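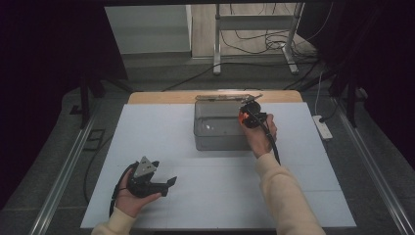
Mesa blanca y recipiente de plástico transparente. Planta baja.

**Revisión de seguridad del edificio Bradach – junio**
Inspección: Asnakech Hadgu. Acompaña: Wondimu Kumsa, que tenía las llaves de casi todo.

Clave: [x] conforme, [ ] pendiente, [~] conforme si uno no mira mucho.

## 1. Salidas y recorridos

- [x] Puerta principal abre hacia fuera y sin llave.
- [ ] Salida trasera. Abre, pero hay que levantar la hoja con la rodilla. Wondimu lo hace con mucha soltura; un visitante con humo en los ojos tardará más. Ajustar bisagras.
- [x] Pasillo de la planta baja, despejado en toda su longitud.
- [~] Pasillo de la primera planta. El perchero sigue en el mismo sitio que en la revisión anterior. Ancho libre junto al perchero: 86 cm. Con abrigos, menos. En junio no hay abrigos, así que este mes pasa.
- [ ] Cartel de salida del rellano: la flecha señala al armario de limpieza. Girarlo.

## 2. Extintores y detección

- [x] Extintores de la planta baja: manómetro en verde, precinto puesto.
- [ ] Extintor de la cocina. Manómetro en verde, etiqueta ilegible por la grasa. Pedir etiqueta nueva a Prirard y, de paso, limpiar la campana.
- [x] Detectores probados con el pulsador. Pitan todos. El de la sala de reuniones pitó también al irnos, sin que lo tocáramos; cambiar la pila.
- [ ] Manta ignífuga: está, dentro de su funda, detrás de la cafetera, debajo de los manteles. Colgarla a la vista.

## 3. Electricidad

- [x] Cuadro general cerrado y rotulado.
- [~] El rótulo del circuito 6 dice «varios». Averiguar qué alimenta antes de que haga falta saberlo a oscuras.
- [ ] Regletas en cadena en el despacho de Abílio Morais: dos, una enchufada a la otra, y de la segunda cuelga un calefactor. Retirado el calefactor. Abílio protestó – dice que en febrero lo echará de menos – y queda anotado.
- [x] Diferencial: salta al pulsar el botón de prueba.

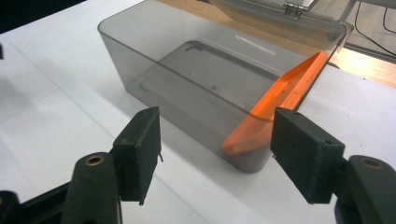
Las luces de emergencia son otra historia. Al cortar la corriente se encendieron todas menos la de la escalera, que es precisamente donde uno agradece ver los peldaños. Clikico la cambió el año pasado y la dio por buena con un papel muy bien presentado. Les mando copia del papel y foto de la escalera a oscuras, que ha salido negra.

## 4. Almacén y estanterías

- [ ] Estantería del fondo sin anclar a la pared. Se mueve al sacar cualquier cosa de arriba.
- [x] Carga máxima indicada: 40 kg por balda.
- [~] Carga real: sin pesar. La balda del centro sonríe un poco. Bajar las cajas de catálogos de Alemneh al suelo o, mejor, a la calle.
- [x] Productos de limpieza en su envase original y con tapón.
- [ ] Escalera de mano: le falta una zapata de goma. Fuera de uso hasta que aparezca. La sustituye un taco de papel doblado, que también he retirado.

## 5. Botiquín

- [x] Colocado, señalizado y sin llave.
- [ ] Contenido: abundan las vendas, no hay tiritas. Reponer.
- [ ] Colirio caducado. Tirado.
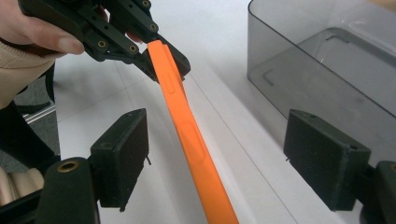

Kidus Mamo escribe al margen que las tiritas las guarda él en su cajón, porque en el botiquín desaparecían, y que quien se corte puede pedírselas de nueve a dos. Pregunta además si el perchero puede quedarse hasta otoño.

Respuesta a lo primero: las tiritas vuelven al botiquín. La gente se corta también por la tarde. Respuesta a lo segundo: no.

## 6. Plazos

- Inmediato: escalera de mano, regletas, flecha del rellano.
- Antes de acabar junio: luz de la escalera, bisagras, anclaje de la estantería.
- Cuando venga Prirard: etiqueta de la cocina. Yasir Arain les abre, y que no firme nada sin leer el manómetro.

Copia en el tablón de la entrada, encima del menú.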